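About Emwood

Emwood builds and teaches the Fang, a two-armed tabletop robot kit for schools, small workshops and anyone who has ever wanted a second pair of hands at the bench. We work out of Denville, and we love this stuff!

Tape, a rack and a cardboard tray:

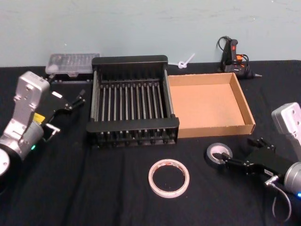
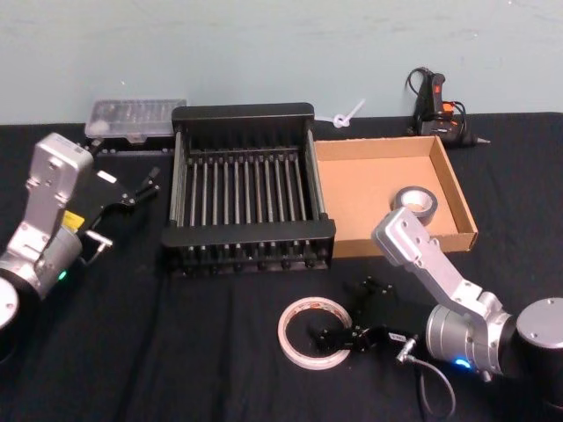
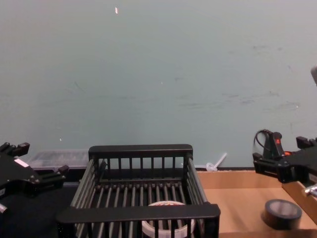
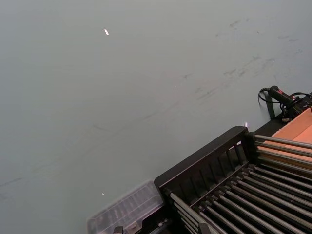 The Fang comes as a pair of arms, a gripper for each, and a short course that gets a class from the first power-up to its first sorting job. We wrote the lessons ourselves, and we keep rewriting them (the May edition is a big step up, we think). Most of them use things you already have in a drawer. Rolls of tape are a favorite of ours, and you can set one up lots of ways: flat on the cloth, down inside the dish rack, or on its edge in the cardboard tray, like the silver duct tape in the second picture. Each of those asks for a different grip, and students get very loud about which one is hardest. We lay a black cloth under nearly everything we do, and we suggest you try one too.

A full course runs 5 sessions with 4 students to a kit. You can buy the Fang outright or borrow one for a term through our Trumitberg program, which we started so that schools could try the arms before spending their budget on them. Borrowed kits come with the same lessons and the same help by email. The kit doesn't do everything. It's slow next to a factory arm, setup takes some patience, and the first session is mostly cables and calibration. We still get a kick out of it every time a new group moves its first roll across the table.

Visits to the Denville shop are welcome on weekday afternoons, two groups at a time. Bring something small you'd like to see picked up, and we'll give it a go together.

Page last updated 04/02/2018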